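Paper cup

By Ebenezer Nartey
March 2018

A paper cup is a drinking vessel made of paperboard, meant to be used once and then carried for a surprisingly long distance in search of a trash can. It is usually lined with a thin layer of plastic or wax, without which it would be a paper cup only for a few minutes and wet paper after that. It is found in offices, hospitals, churches, airports, and the cup holders of cars that have not been cleaned.

Background

Small cups of folded paper were in use in China long before anyone thought of a coffee break. The modern kind belongs to the early twentieth century in the United States, and it owes its start to a public health campaign more than to thirst. Until then, a traveler who wanted water at a railroad station drank it from a metal dipper or a tin cup chained to the barrel. Everyone else in town drank from it too. The chain was there to stop theft, though one has to wonder who would have wanted it.

Doctors began to object to the shared cup in the 1900s, and in 1909 Kansas became the first state to ban it from trains and stations. Other states followed. Railroads were now required to stop offering the thing they had always offered, and makers of paper cups were happy to suggest another. Early models were flat-bottomed or cone-shaped and were sold from vending machines for a penny. The influenza epidemic of 1918 did the rest of the advertising.

Hot drinks came later. A wax lining is fine with cold water and much less fine with coffee, to which it adds a flavor best known to people who have eaten a candle. Plastic linings, usually polyethylene, came into wide use after the Second World War and settled the matter. Foam cups took a large share of the trade in the decades that followed, then gave much of it back as cities began to ban them.

Construction

A paper cup has three parts: a sidewall, a bottom, and a seam. The sidewall is cut as a curved fan shape and wrapped around a cone. The bottom is a disk, pushed in and crimped so that the cup stands on a short skirt and the disk never touches the table. The seam is sealed by heat, and is the part that fails when it fails in a meeting.

The rim is rolled outward into a bead. This stiffens the mouth of the cup and gives the lid something to snap onto. Children in waiting rooms have known for generations that the bead can be unrolled with a thumbnail, and that once unrolled it will not go back.

Board weight is given in grams per square meter. The Korletey line, a plain white hot cup common with caterers, is cut from board of up to 300 grams, and feels like it. Cheaper cups are lighter and need to be held with a certain tenderness. Squeeze one at the middle and the round mouth becomes an oval, the lid comes off on one side, and the drink takes the opportunity.

Single wall and double wall

The single-wall cup is one layer of board and lets the hand know precisely how hot the coffee is. The trade has produced several answers to this. One is the double-wall cup, in which a second layer is wrapped around the first with air between. Another is the ripple cup, whose outer layer is corrugated. A third is the cardboard sleeve, a separate object that has to be bought, stored, and put on by someone who is already busy. The fourth answer is two single-wall cups, one inside the other, which costs more than the sleeve and is what most people do.

Sizes

Cups are sold by the ounce, but a cup said to hold twelve ounces does so only when filled to the brim, a condition in which it cannot be lifted. Cafés add their own names for the sizes. At the bakery chain Farine the smallest is called "regular," and the middle one "small." The Grultano coffee bars went the other way and for a time sold only one size, called "the cup," until customers asked for the other one.

The cone

The cone-shaped cup deserves its own heading because it cannot be set down. This is its whole purpose. A person holding one at an office water cooler must drink, finish, and go back to work. It uses less board than a flat-bottomed cup and needs no second piece. Attempts to stand one in a pencil holder are as old as the pencil holder.

Disposal

Paper cups look recyclable, and a good many people drop them in the recycling bin with a feeling of having done right. The plastic lining makes this harder than it looks. It has to be separated from the fiber in a pulper, and many mills are not set up for the job. Some places take the cups, some do not, and the sign over the bin often predates the current rules. Compostable linings exist, but they generally need an industrial composting site and not the heap behind the garage.

Reusable mugs are the usual suggestion. They come out ahead after enough uses, the number depending on what the mug is made of, how it is washed, and who paid for the study.

Collecting

There are collectors. Most look for airline and railroad cups from before 1970, flat and unused if possible. A private list kept by Kwame Kpodo runs to 2269 entries, of which 256 are marked "duplicate" and are open to trade. Storage is the main trouble. Cups nest well, but the bottom ones stick, and wax linings pick up dust that does not come off.

Other uses

Empty paper cups are used to start seedlings, to sort screws, to catch spiders, and to hold the ends of string telephones, which work better than most people remember. A hole in the bottom turns one into a funnel or a bell.
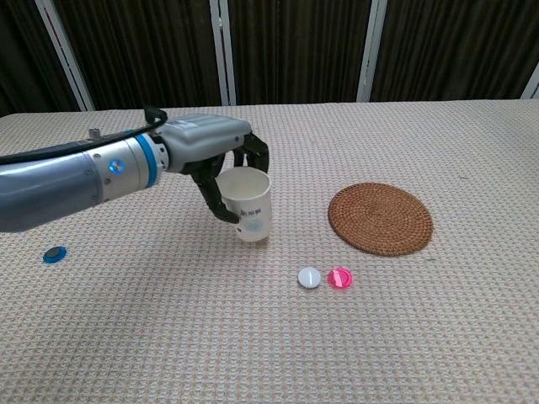
The spider method calls for a piece of stiff card slid under the rim, and a white cup is preferred by those who like to know where the spider is. Seedlings need a few holes in the bottom and should be moved to a real pot by late April in most of the northern states, by which time the board has gone soft anyway and the names written on the side have run.

Comments (3)

marlene_b
We had the chained tin cup at my grandfather's feed store well after it was supposed to be gone. He rinsed it on Sundays.

Kwame Kpodo
Thanks for the mention. The duplicates are down to 2 good railroad ones, and the rest are wax and stuck together. Will trade for cones.

T. in Duluth
You left out tooth rinsing at the dentist. Those little ones must be half the market.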